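3.2 Simulated workspace and wrist view

The arm was built in the shared workshop of the second author during March and the weeks after it. All printed parts were made on the workshop's own printer, and the only parts which we had to order were the servo motors, the bearings and the control board (Okex). Because the workshop is open to all members in the evening, the arm could not stay on the bench for long recordings. For this reason we moved a large part of the work to a simulator, Tagle, which runs on an ordinary home computer and which we could use at any hour.

The model of the arm in Tagle was made from the same drawing files as the printed parts. We kept the lengths of the links and the limits of the joints, but we did not model the cables, and the screws were left out. The body of the gripper is one flat black block, and the two fingers are simple tapered solids. In an earlier version the fingers had the rubber pads of the real gripper. The pads made the contact calculation slow and sometimes unstable, so we removed them and gave a higher friction value to the whole finger.

The virtual camera is fixed to the wrist, behind the gripper, and looks along the fingers. We chose this position after some discussion. A camera beside the bench sees more of the arm, but in the real workshop such a camera was moved by other people almost every evening, and each time the calibration was lost. A camera on the wrist moves together with the gripper, so the fingers always keep the same place in the image when they are open. This is useful to the detector, which can learn to ignore them. Figure 2 gives a view from this camera with the fingers open and nothing between them.

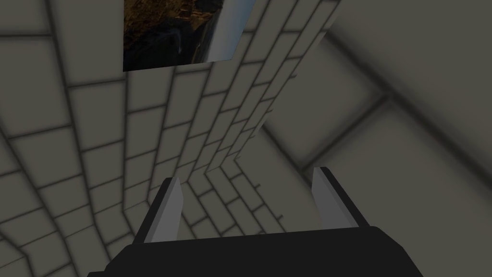

Figure 2. Wrist camera view in the simulator. The open gripper points toward a corner where tiled surfaces meet. The lower edge of a picture is visible at the top.

The room around the arm is changed between episodes. We took tiles as the main covering, in several sizes and layouts, for two reasons. First, a regular grid is difficult for our detector: in the first tests it often took a grout line for the edge of an object. Second, with a grid the distortion of the wide lens is easy to check by eye. On the left of Figure 2 the grout lines bend into long curves, while the strip in the middle has small tiles laid like bricks, and the surface on the right shows only large and faint panels. Soft light was used in all rooms. The shadows gather mostly in the corners, and we did not try to copy the hard lamp above our real bench.

Pictures were also placed on the walls. They are not targets for the arm. Their purpose is to put irregular color and texture in the view, so that the detector does not learn that every colored area is something to pick up. The one in Figure 2 has a brown, rocky or earthy texture with a pale band of bluish gray at its right side. When the wrist turns, such a picture may enter the view only in part, and these partial views gave more false detections in our first version than the complete ones.

For each setting of the detector we ran 100 episodes with an object within reach of the arm and 100 episodes without any object. In the second group the correct behavior is to keep the fingers open and to return to the rest position. We consider this group as important as the first one. In a shared workshop, an arm that closes on a shadow is an annoyance at best, and on two evenings our real arm closed on the edge of the bench and broke a finger tip.

The joint speed in the simulator was limited to 80 percent of the value given for the motors. Without this limit, the simulated arm reached its positions earlier than the real one, and the images from the wrist did not agree in time with the joint readings. We found the limit by trial, comparing the same short movement on both arms - it is therefore valid for our motors and our supply, and should be measured again for another build.

Lizelle Steyn prepared the tile textures and Lotte Dijkstra wrote the script which changes the rooms. The room files were fixed on Sunday, June 10, 2018, and all results in Section 4 use this version.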